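FOR IMMEDIATE RELEASE
30 September 2026

Pridora opens a refill and sorting room for laundry supplies, and yes, you can bring the half-empty bottles

I'm Mélanie Landry, I run the shop floor at Pridora, and I get to write this one myself because I've been bugging everyone about it since spring. We're opening a laundry supplies room in the back half of our Fortin building in October! It's a place to drop off detergent you don't want, pick up detergent somebody else didn't want, and get help figuring out what's in a bottle when the label has seen better days.

The idea came out of moving season. People leave an apartment and the last thing left under the sink is always a big jug of something. It's heavy, it might leak, the new place has a different kind of washer, so it goes out on the curb. Our pickup crew kept bringing these back along with the lamps and the dish racks, and for a long time we just lined them up on a shelf and gave them to whoever asked (mostly me, I have two kids in soccer). Then the shelf got full. Then the second shelf got full. So now there's a room.

We take liquid detergent, powder, softener, stain spray and dryer sheets. Brand doesn't matter to us, and neither does where it was bought. A good share of what comes in was made for sale overseas, and the big orange bottles are easy to spot from across the room even when you can't read a word on them.

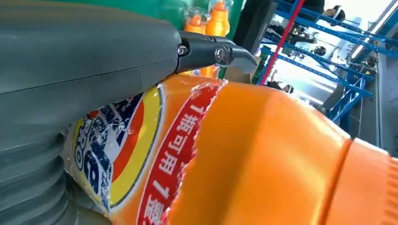
Foreign-language labels were the part that worried me at first, I'll admit it. How much do you pour? Is it for a front loader? Demyd Lytvynenko took that problem on over the summer and put together a binder with plain English dosing notes for the products we see most. If yours isn't in the binder, snap a picture of the label at the counter and we'll add it to his pile. He gets through the pile fast!

A few things about how the room will run. Everything that comes in gets looked over, wiped down and laid out on the sorting table, where we check the cap and give the bottle a gentle squeeze. If it passes, it goes on the shelf with a sticker showing the month it arrived. If the bottle is cracked or the cap won't close, we move the contents into one of our own refill jugs, and we copy the product name and the directions onto the jug before the old bottle goes in recycling. We never mix two products in one jug, even when they look and smell the same, so please don't do it at home to save us a step.

Torn labels are fine. Sun-faded labels are fine. No label at all is where we have to say no, and that goes for the mystery blue stuff in the water bottle, too.

We've set aside 298 refill jugs for opening month, which sounded like plenty until Tanner Arsenault showed me the list of people who'd already asked. You can take up to 3 items per visit and there's no charge. If you'd like to chip in, there's a jar, and what lands in it goes toward caps and stickers. The room has shelf space for 175 bottles at a time, and once it's full we'll pause drop-offs until things clear out. I'd rather turn you away at the door for a week than have jugs stacked on the floor again.

We ran a trial in the old stockroom in August, with a handful of neighbors coming by to sort and shop, and we asked them to be blunt with us. The most common complaint was that they couldn't tell a full bottle from one that was nearly gone without picking each one up. Fair point. We'll be writing full, half or low on every sticker from now on. The next most common was about labels. 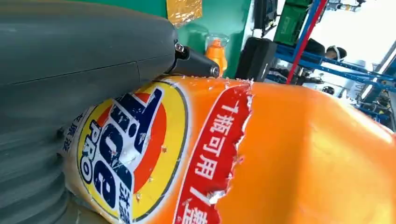 Drita Begović told us that she doesn't care how beat up a label looks as long as the name and the directions are still there, and that she'd skip anything where she had to guess the amount. She also asked for a scoop to be kept with every box of powder, which we've now done, and for a bench near the door, which we haven't yet. It's on order.

Drop-offs start in October at the side entrance of the Fortin building, the one with the ramp. Ring the bell and wait a minute, it's a long hallway. Please keep bottles upright in the car and tighten the caps before you leave home. My trunk smelled like spring meadow for most of July and I wouldn't wish it on you.

Press questions, group drop-offs and requests to see the room before it opens can go to me, Mélanie Landry, at the Pridora front desk. For questions about the dosing binder, ask for Demyd.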